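2021-02-14
By Cathal Kavanagh

The Well Under the Chapel Floor

When the floor of the ruined chapel at Murkent was lifted last September, the team wanted to settle one argument: whether the stone-lined shaft beneath the nave was older than the walls around it. Local histories had always called it a holy well and left it at that.

Muireann Ó Riain, who directed the dig, had her doubts. The lining stones are laid dry, without mortar, while every wall of the chapel is bonded with lime. "They are two different ways of building," she told me. "It could mean two different centuries, or just two different masons."

The shaft was filled to the top with rubble and dark silt. It took most of the month to empty, one bucket at a time, and everything was sieved. The upper fill held roof slate, clay pipe stems and a sheep's jaw. Lower down the silt was waterlogged, and there the finds improved: hazel rods, a strip of leather with stitch holes, and 141 sherds of coarse cooking pot.
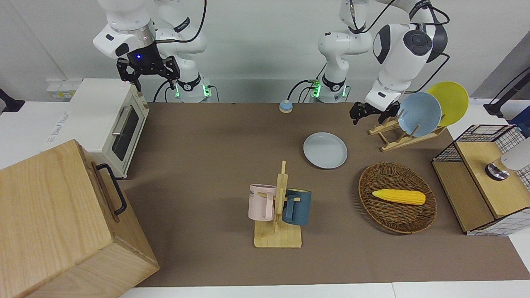
Charred hazelnut shell from behind the lowest course of stones gave the date. Nutshell grows in a single season, so it avoids the trouble that old timber can cause. The result centred on the year 900, give or take 50 years. The earliest mention of the chapel is in a land grant of 510 years ago, and its window mouldings do not look much older than that.

Fiifi Akolgo, the pottery specialist, is more careful. The sherds match a type known from the ringfort at Illell, but that ware changed very little over a long period. He would like to see a second sample dated before the word "early" goes into any report.

There is also the question of what the shaft was for. Philomena Rafferty, who has farmed the next field all her life, says it never ran dry in her grandmother's day. Nothing found so far is plainly an offering. Ó Riain thinks it supplied a farmstead, and that the chapel was put up beside a water source people already used. The shaft has been capped for the winter, and the second sample is still waiting its turn at the laboratory.

Related articles
Costello: a deserted village mapped from the air
Quern stones reused in the bridge at Bandov
Reading the ringfort at Illell, by Muireann Ó Flaithearta

Contact us | Copyright 2021. All rights reserved. | Back to top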